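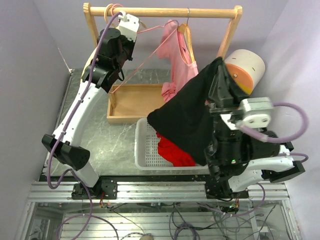
Fig. 2. Two-arm cell with clothes rack, tray and basket.

Home > Guides > Planning > Spares

Section 3: Before You Send the Purchase Order

1. Price the second arm as a whole arm. It needs its own base, its own gripper and its own cable. The Remis quote form has one line for "arm," and it means one.

2. Measure the table first, then order the front rail. Both bases bolt to it. Bokura cuts rail to length and does not take it back.

3. Add a line for props. Hangers, a rack, a basket and clothes came to $411 on our Flestska build, and finance queried the shirts.

NOTE: Buy dark garments as well as light ones. A big black one will hide a good part of your table, and you want to learn that before the demo.

4. Allow 25 percent extra cable length. Each run has to follow its arm through every bend and still get below the table.

CAUTION: Do not spend the spares money on nicer walls. Keep at least one gripper on the shelf. Replacement takes over eight weeks, longer if you ordered in October.

5. Get the budget signed, then go to Section 4.

Filed under: Cell Planning, Budgets
47 shares | 8 comments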